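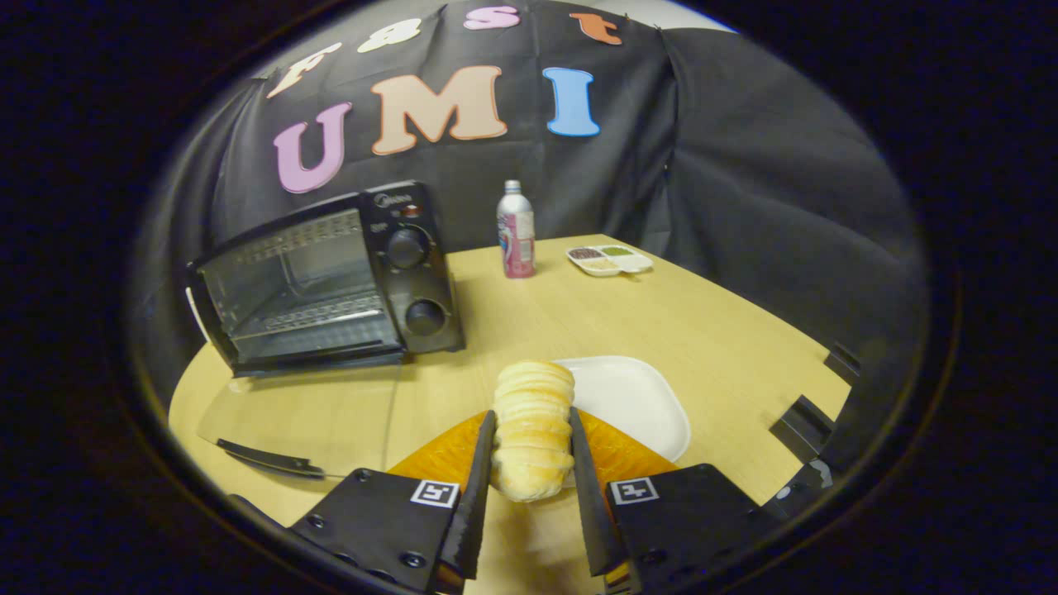 A Hand for the Bread

Toast is my weakness, so when the people at Buleck asked whether I would like to try their new hand-held gripper at a table laid for a snack, I said yes before they had finished the sentence. The tool is called the Briser, and it is meant for folks who want to show a robot how a chore is done by doing the chore themselves. You hold it, you squeeze, two long black fingers come together, and a camera on the tool keeps a record of everything in front of it.

Ghazala Kakakhel, who runs training for Buleck, had me start with bread, and I am grateful to her for that (my own plan had been eggs, heaven help us). Bread is a fine teacher. It gives when you press it, it remembers when you have been rude to it, and a roll with soft ridges will tell you in a second or two whether your grip is kind or careless. The fingers taper and lean in toward each other, so you come at the food from both sides at once - a bit like picking up a baby chick.

On the white plate the job gets harder. Round slices leaning together want to be treated as one thing, and they are not one thing at all, and the raised rim is right there waiting to catch a fingertip. I learned to set the fingers down wide, one on each side, and close them slowly.
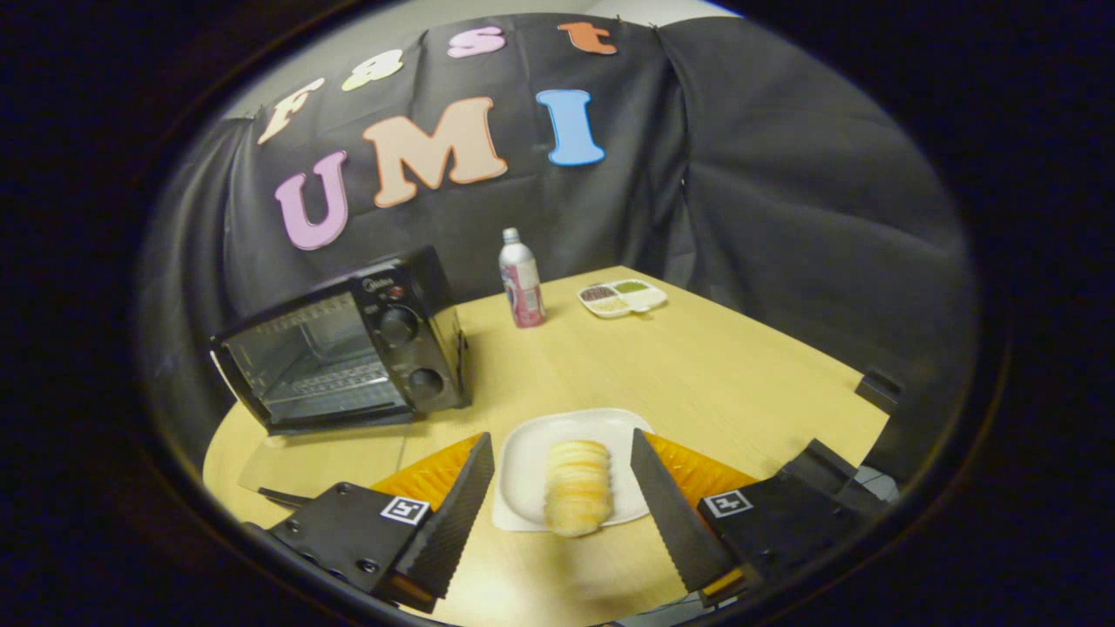 My first morning I closed them much too fast, and Ghazala, bless her, only asked if I would like some coffee. By lunch I had stopped thinking about my wrist, and by Sunday I was reaching for my own breakfast with two stiff fingers and getting looks from my husband.

The Briser weighs 600 grams, and you do feel that in the forearm after a long stretch. I would love a softer handle, too. The square black-and-white markers sit up on the mounts where the camera can find them, and I never once had to fuss with them, though wiping off crumbs became a habit. Setup took me around 115 minutes with the printed guide, most of it spent on software called Cunha, which is plain to look at and perfectly pleasant once you find the export button (second menu, at the bottom).

Buleck rents the kit by the month, with phone help included, and the people who answer are patient. A lighter model is promised for April. I have asked them to save me a turn with it, and I'm bringing the jam.

Last updated: April
133 shares | 2 comments
Get our features by email. Sign up for the newsletter.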